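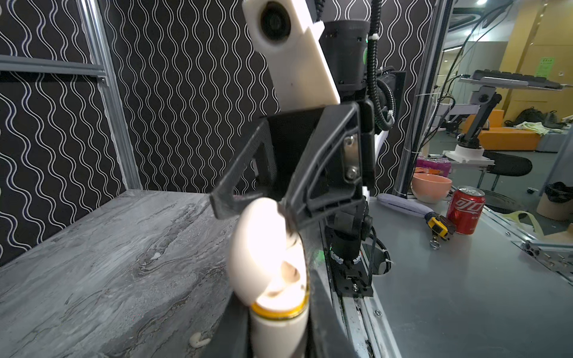 Chaturvedi Hardware in Dilten will go back to selling screws, bolts and washers one at a time when its new fastener room opens in January. The store, at 112 Dralto Street, has sold them only in sealed packs for the past six years. Owner Vivek Awasthi said the packs suit people who are building a deck or putting up drywall, but they are a poor fit for small repairs. A metal plate held on with two silver screws, like the one on the black bracket in the photo, needs exactly two, and until now a Dilten customer replacing them would have had to buy a box.

The fastener room will take up the space behind the paint counter that was used for seasonal goods. It will hold 523 drawers, most of them steel cabinets that came from the basement, where they were stored when the store switched to packs. Awasthi said the cabinets were in good shape apart from the labels, which had faded, and a few handles that had to be replaced.

More than 2000 kinds of screws, bolts, nuts, washers, pins and springs will be kept in stock. Both inch and metric sizes will be carried. The metric side is larger than it was before, and Awasthi said that is where most of the requests have come from.

"People come in with a chair or a bike rack or a piece off the dishwasher, and it's metric," he said. "We had one short shelf for that. They'd look at it for a minute and leave."

Prices will start at a few cents. Customers will fill small paper bags, write the drawer number on the front and pay at the register. Larger bolts, stainless steel parts and anything longer than six inches will be priced separately. Sealed packs will still be sold in the main aisle at the same prices as now.

The store stopped selling loose fasteners when its former wholesaler ended bulk deliveries to smaller accounts. Awasthi bought the business from the Chaturvedi family two years later and kept the name. He said he had asked several suppliers about loose stock before reaching an agreement this summer with Gestent, a wholesaler that delivers to the area twice a month. Under the agreement the store can order by the pound and send back sizes that do not sell.

The change will also affect the hours. The fastener room will be open from 8 a.m. to 5 p.m., while the rest of the store will stay open until 7 p.m. as it is now. Awasthi said the room needs a person in it who can match parts, and he does not have enough trained staff to cover the evening. He hopes to extend the hours by spring.

That person, for most of the week, will be Delali Ametepe, who has worked in the plumbing aisle for four years. Ametepe has been sorting stock into the drawers since the cabinets were brought upstairs. She said the hardest part was the old inventory, which included coffee cans of mixed bolts and several boxes with nothing written on them.

"Some of it we could identify with the thread gauge and some of it went in the scrap bin," she said. "There are a few left-hand threads in there that I'm keeping. Sooner or later a person is going to need one."

A thread checker will be mounted on the wall beside the door so that customers can test a bolt for themselves. Ametepe suggested bringing in the old part whenever possible, even if it is broken or stripped. For a screw that is missing altogether, she said, one of its neighbors will usually do, as long as it comes from the same part of the item. Photos are less useful unless there is a ruler next to the screw.

She also asked customers not to return parts to the drawers themselves. A tray will be set out for anything picked up by mistake. In the old room, she was told, the half-inch drawers were so mixed up by the end that staff had to empty them every few weeks.

Reaction on Dralto Street has been mostly favorable. The owner of the upholstery shop next door said she has been ordering furniture bolts by mail and waiting up to a week for them. A landlord who was buying door hinges said he would use the room but wished it were open after work, when he does most of his repairs.

The nearest store with a comparable selection is 70 miles away. A home center outside town carries some loose bolts, but mainly in larger sizes meant for decks and fences.

Work on the room is nearly finished. The floor has been patched and painted, and brighter lights were put in over the cabinets after Ametepe found she could not read the size marks on the smaller parts. A low counter with a vise is still to come. The seasonal goods, including snow shovels and ice melt, have been moved to the front of the store by the key machine.

Awasthi said he does not expect the fastener room to make much money by itself. He said customers who come in for one bolt often pick up something else, and he had missed that trade. He plans to review the sales with Gestent after the first six months and may add small electrical parts, such as terminals and fuses, if there is room in the bottom row.

Customers who want a particular size stocked before the opening can leave a note at the register. Requests should include the diameter, length and head type, if known, and a phone number.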